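We use cookies to make this site work and to understand how it is used. Accept all / Settings

Reading time: 2 minutes

PRESS RELEASE

Gonda brings Elik, a packing sheet to be used again, to household moves in Wilden

WILDEN, April. The moving and storage company Gonda will offer a new service for households that want to pack with less waste. The service has the name Elik and it starts this month from the company's depot in Wilden. Customers can borrow a set of thin white packing sheets, use them for their move, and give them back when the boxes are empty.

Until now most of our customers bought new wrapping for every move. After one day in a new home, this wrapping usually went to the trash. Gonda tested Elik during the winter with 100 households. In total the households borrowed 508 sets, as many of them asked for more when they started to pack the kitchen and the bedrooms.

A set of Elik contains six large sheets, made for us by the supplier Rind. They are meant for things which have no good box of their own: lamps, picture frames, chair seats, the parts of a shelf. The sheet is put under the object and folded over it, and it can be closed with a cotton band. It is not necessary to use tape, and we kindly ask customers not to use it, because the glue is difficult to remove. 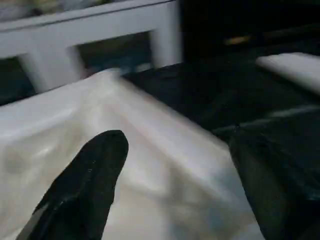
The sheets do not need to be folded before they are returned. In the test we asked for a neat folding, and many customers told us that this was the part they liked the least. At the end of a moving day people are tired. Now it is enough to shake out the sheet and put it in the return bag. The folding is done at the depot, where every sheet is also checked for holes and wiped clean. A sheet with a small hole is cut to a smaller size and used between plates.

The loan period is five weeks. Customers who pack slowly, room by room, can ask to keep their set for a longer time, and there is no extra charge for the first extension. Sets can be picked up at the depot or delivered together with the boxes.

Elik is available for moves inside Wilden and to the neighboring towns. Customers who have already booked a move with Gonda can add it to their booking until the evening before the moving day. A printed guide with folding advice for large and uneven objects is included in every set.

About Gonda
Gonda is a moving and storage company for private households, with its depot in Wilden. It also rents boxes and offers help with packing and unpacking.

Press contact: Gonda, Press Office, Wilden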